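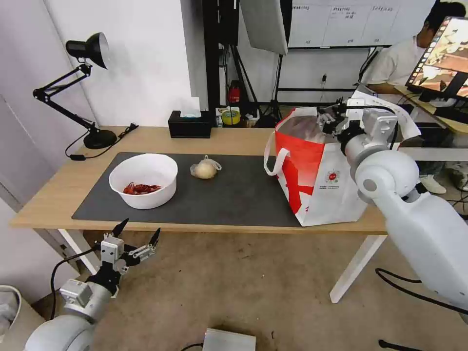 Progress report to the program office, Skitumville
Packing station for the meal delivery pilot
Prepared by Wichai Prasertsri, project coordinator, Vorkberg

1. Purpose of this report

This report covers the period from the end of the second payment until the open day in October. Most of it is about the open day, as Ms. Alvarado asked us in her last letter to explain how the money for public activities was used. The technical work is summarized in part 4, and the full tables will come with the final report.

2. The open day

We opened the lab on a Monday from 10 in the morning until 4 in the afternoon. The visitors were received in groups of 12, with half an hour for each group. In total 154 people signed the list at the door. This is more than we planned for, and the last two groups had to be joined together, so for them it was difficult to see well. We are sorry about this and we will limit the registration next time.

The visitors came mainly from three sides: small food shops of the district, the technical school, and neighbors of the building. Essam Abou Zeid from El Ouafi came in the morning with four colleagues from his kitchens. They will be the first users of the station if the pilot continues, therefore their opinion was important for us.

Each visit had the same order. First Dalia Berrada gave a short talk about the project and about the limits of the present system. Then the two-arm robot worked on the packing task. The task is to take food items from the mat and put them in a paper shopping bag. At the end there was time for questions, and these often took longer than the demonstration itself.

For the food items we use models together with real packaging, so that nothing is spoiled during a long day. The bowl with crayfish is a difficult case, because the bowl must stay level during the whole movement. The bun in its plastic bag is difficult in another way – the plastic folds under the fingers and the robot does not always know if it holds the bun or only the bag. We chose on purpose to show these two and not only easy boxes.

3. What the visitors told us

Mr. Abou Zeid said that the speed is still too low for his lunch hours, but that it could be enough for the evening preparation, when one person packs alone. He also asked us to work more on the bag. In his kitchens the staff lose time with opening the bag and keeping it open, and the food itself goes in quickly. We had given the bag less attention in our plan, and I think he is right that this should change.
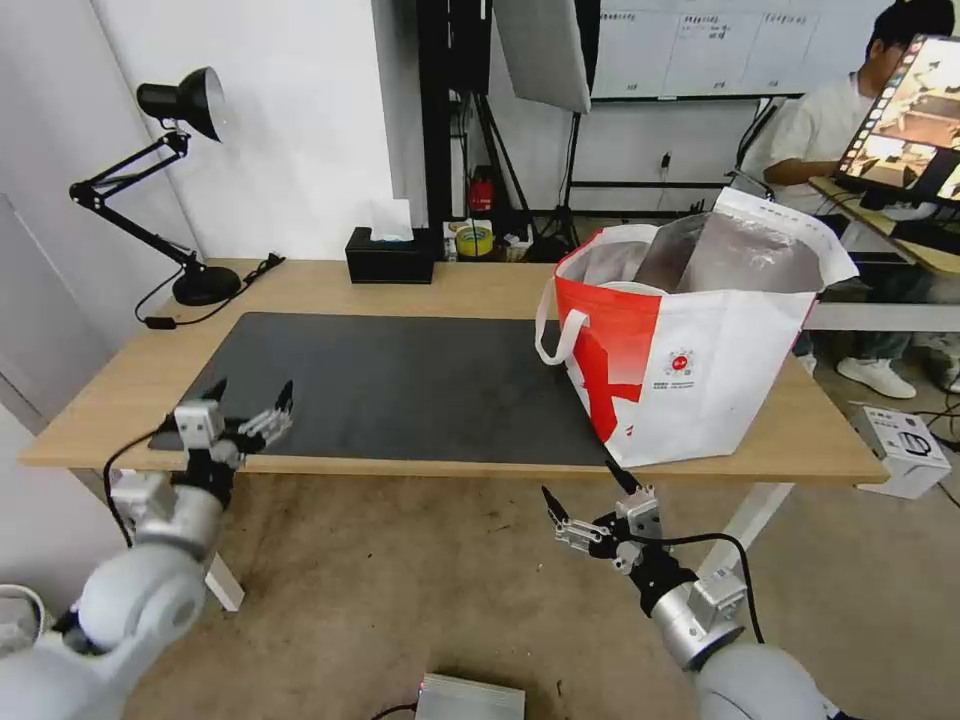
Hot meals must stay hot, so an insulated bag is necessary for the delivery. The foil lining makes a stiff and uneven edge, and it also gives reflections which disturb the cameras. Hatem Younis is now testing other positions of the lamps. His first results are promising with a softer light, but I prefer not to give numbers before he has repeated the test on several days.

Some of the shop owners asked about the price and about the jobs of their packers. We answered as openly as we could. The price of a finished station is not known yet. For the second question, we explained that the pilot foresees one trained person at every station, and this person stays responsible for the order.

4. Technical work in the period

We have now recorded 985 packing attempts with the present grippers, against a target of 500 for this stage. The new control software, which we call Rernero inside the team, has been installed on the robot in the lab. The second robot will follow after the cables are replaced.

There is one delay. The safety inspection was moved by the inspector to a later date, and without it we cannot place a station in the kitchen of El Ouafi. The work in the lab is not affected.

5. Budget and next steps

The cost of the open day stayed inside the approved amount. A small rest from the printing of leaflets remains, and we ask permission to move it to the purchase of test bags.

In the next period we will:
– work on opening and holding the bag
– finish the tests with the lamps
– prepare the kitchen visit together with Mr. Abou Zeid
– send the question list of the visitors, with our answers, to your office

Please let us know before the next payment if the change for the test bags is accepted.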